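Equipment Planning Gallery: Kitchen Bench

Suleck is pricing a second arm for the kitchen bench, and this page goes with the budget request. Quotes are in from Flakik and Rernell. Flakik wants 30 percent down and ships in 47 days. Rernell is slower but includes spare fingertip pads – a line we left out last time.
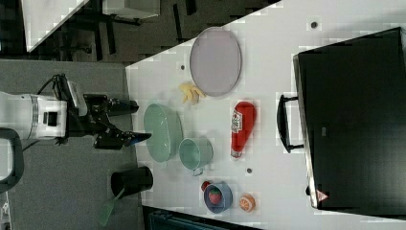 Sabine Frerichs would put the gripper on its own line in the budget, as fingers and pads wear out long before the arm does, and she would ask both sellers for a two-year parts price before January.

Black gripper open beside the green bowl, toaster oven on the right. Props such as the bananas and the ketchup bottle come out of the supplies budget.

Still to price: a table for the second arm, cables and roughly 60 hours of setup time.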